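Housekeeping rules for sim manipulation scenes, since the Bernar checklist keeps coming up. Rule 2: log the wrist view and the room view on the same clock. 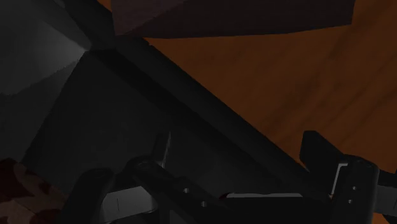 Tolerance between the two streams is 2 ms. Past that, the episode gets flagged and stays out of the release set.

Our last Tuesday batch: 80 episodes in, 77 passed. The other three failed on clock drift.

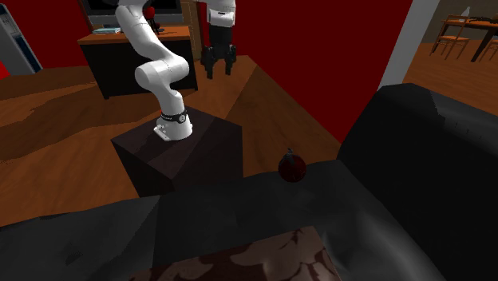
Skundwood

Rule 3: record the base mount pose in every episode header. Arm on a pedestal, apple on a sofa back, same rule. Tirnovance files leave it out and we reject them at import.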